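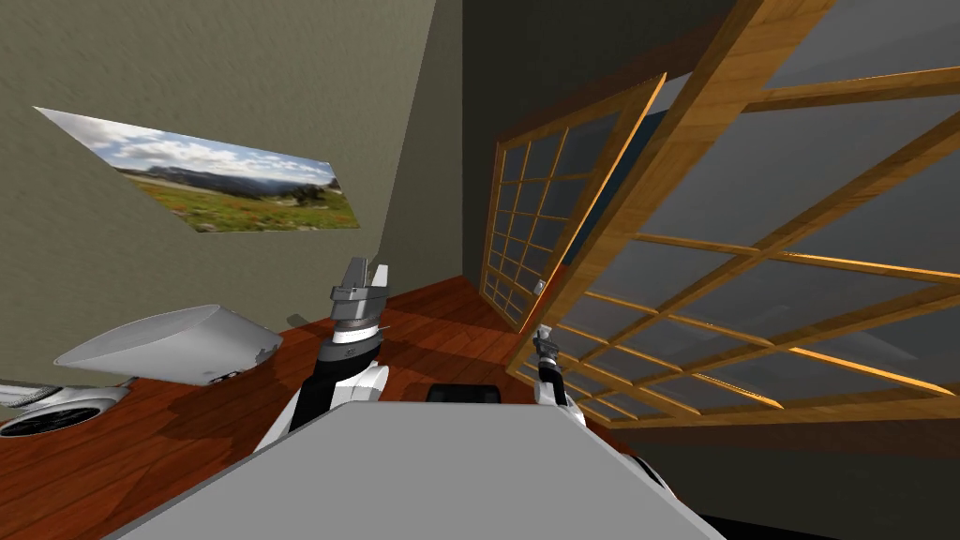 What does a motion planner do when the map it was given is wrong?

It stops, asks for a fresh map and plans again from wherever the arm happens to be. How long that takes, and how often it happens, is most of what Keisha Iwasaki works on at Triment.

Iwasaki leads the planning side of Skuma, the company's control software for two-armed mobile robots. She joined in May, when the group was still fixing the planner it had inherited. "It was good at finding a path," she says. "It was bad at noticing that the path had gone stale. You could slide a panel across and it would carry on planning as if the gap were still there."

Sliding panels come up a lot in our conversation. The test rooms are full of them, mostly wooden ones with small glass panes. Rimantas Kazlauskienė, who writes the perception code, chose them on purpose. "Glass is hard for depth," he says. "You get the lattice and nothing in between, or you get whatever is behind it. The planner then believes it can put an elbow through."

His fix was to treat a lattice as a solid sheet until something proves otherwise. It costs some reach near open doors. Iwasaki argued against it for two weeks and then dropped the argument after the first long set of runs, 87 in all, in which the older version clipped a panel 11 times and the new one did so twice.

All of those runs were in simulation. I asked whether that bothered her.

"Less than it used to. I wouldn't quote those numbers to a customer. But if the planner can't cope with a rendered room, there is no point booking time on the real arms in Ladville." 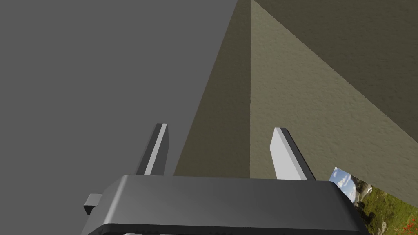
Simulated view over the open gripper, with a wall corner behind the fingers.

Corners are the other subject she returns to. Near one, the wrist has few ways to turn, and the planner used to try them all in the same order each time. It now keeps the last 6 wrist poses that worked nearby and starts with those. Kazlauskienė calls this the notebook. In the code it is still named szilagyi_cache, after the Szilágyi project it was first written for, and neither of them has got round to changing it.

They disagree about tooling. Iwasaki wants every failed plan saved with the full state of the room. Kazlauskienė would keep only the joint angles and the map — "the rest is disk space" — and rebuild the room when someone asks for it. For now Skuma saves everything, and old runs are cleared by hand.

The next release deals with both arms moving at once. At present one waits while the other plans. "It looks polite," says Iwasaki, "but it's slow, and I'd like it gone before we add anything else."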